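One cup, two hands, and a number I don't trust yet

I have been putting off writing up the unstacking results because every time I sit down to do it I change my mind about what they say. The short version is that we have a policy that takes one cup off another with two robot hands, that it scores well, and that I think the score is telling us less than everyone in the room would like.

The claim we set out to check came from the Trisell write-up. Their argument is that if you train both arms together, with one network putting out the commands for both, you get coordination for free. One hand learns to brace because bracing is what makes the other hand's job possible. No one has to write down which hand holds and which hand lifts. I like the idea. I also have a long memory for ideas in this field that I liked.

Zidton is our version of it. It was trained on 1000 demonstrations, all teleoperated, all on the same wooden table with the same white wall behind it. The blue cup sits on the black one, the black one is upside down as far as I'm concerned (there was a long argument over this, which I lost, and it's called "the base" in all our notes), and the job is to get the blue one up and clear.
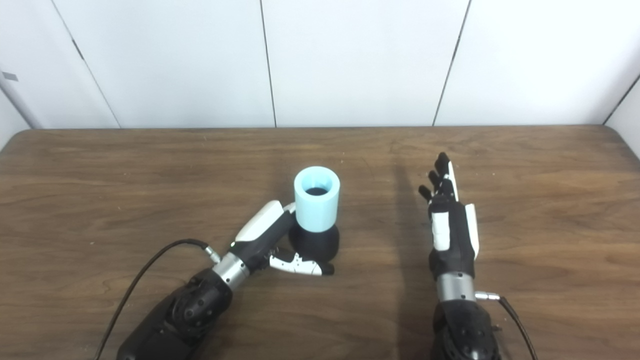
The baseline is called Hamdy and it is deliberately dumb. Each arm gets its own network. They both see the camera view, but neither is told what the other one is about to do. If joint training is where the coordination comes from, Hamdy ought to fall apart. It ought to lift with nothing holding the base, or have both hands go for the blue cup at once.

It does do that sometimes. It doesn't do it nearly as often as the Trisell argument says it should. Most of the time the left arm goes down to the base and the right arm comes for the cup, in the right order, and if you didn't know which policy was loaded you would have trouble guessing. I sat through a long afternoon of it trying to guess, and I was not good at it.

So where does the coordination come from? My suspicion is that it comes from the people who drove the arms. Our operators nearly always braced with the left and lifted with the right. If that habit is in the data, then each arm can learn its own half by copying, and the two halves fit together when you play them back because they fit together when they were recorded. You could call that coordination. I'd call it two musicians with the same sheet music and earplugs.

We ran 3447 trials in all, across both policies and all the settings, and I want to be careful about that number too. It looks enormous. But it's one table, one pair of objects and one kind of light, and a trial that starts with the cup a finger's width from where it stood last time is not much of a new trial. When I threw out the starts that were close copies of a training start, I was left with 696. On those, the gap between the two policies gets smaller and the spread gets wider, and I am not willing to put a ranking on it. 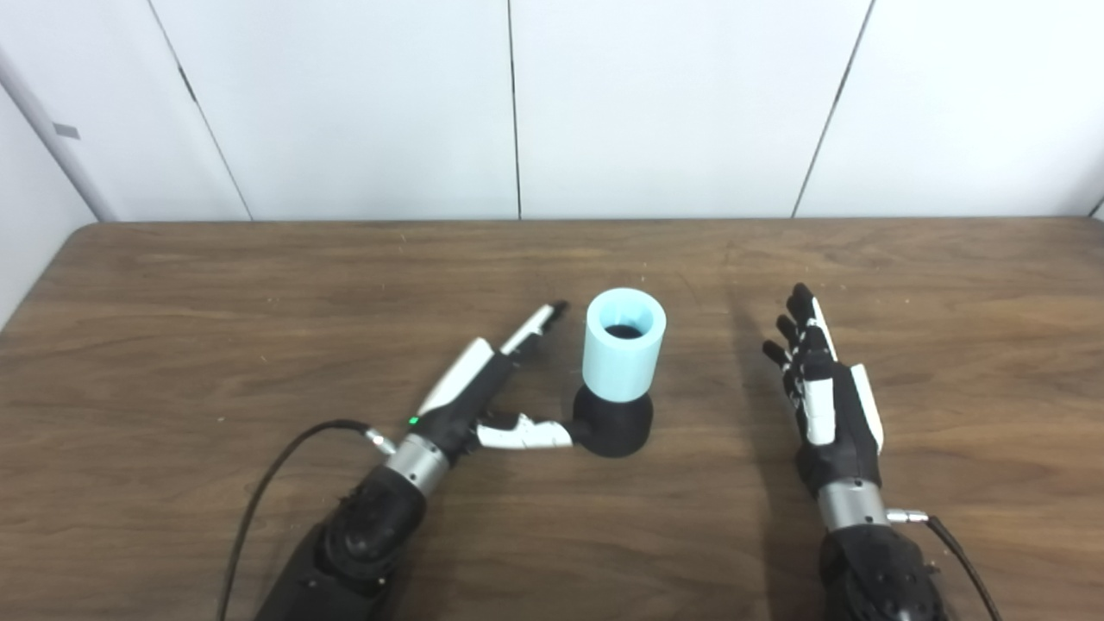 What would change my mind is a test where the habit doesn't help. Put the stack far enough over to the right that the left hand can't reach the base comfortably, and see if the roles swap. A policy that understands bracing should brace with whichever hand is closer. A policy that has memorized the operators should stretch the left arm across and make a mess of it.

We tried a small batch of these in January. Both policies made a mess of it. Zidton's messes were slower and a little more graceful, and somebody suggested that this was evidence of partial generalization. I said it could also be evidence of a lower speed limit in the config, and it was: the two policies had been running with different limits for 2 weeks. Everything recorded in that stretch has been pulled and is being run again.
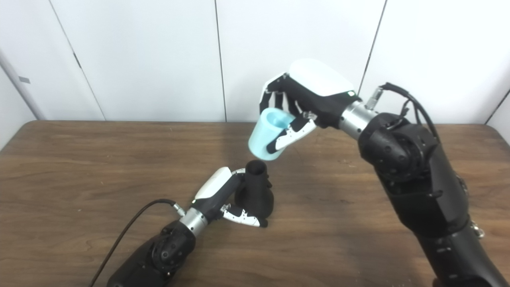
There's also the scoring to sort out. We count a success when the blue cup is clear of the base and the base is still upright at the end. That says nothing about whether the brace did any work. The base has a wide flare and doesn't need much help to stay up, so I'd bet that a fair share of our successes would have been successes with the left arm switched off. It's an easy run to do and it should have been the first thing on the list. It is now the first thing on the list.

The Skisisura workshop deadline is coming and there is some pressure to send the big number with the joint training story attached. I've asked for the one-arm control to go in the same table, in the same size type. If Zidton beats that by a wide margin I will happily write a second post taking back half of this one. The objects for the next round are narrower at the bottom, and the operators have been told to switch hands on every other demonstration, which they hate.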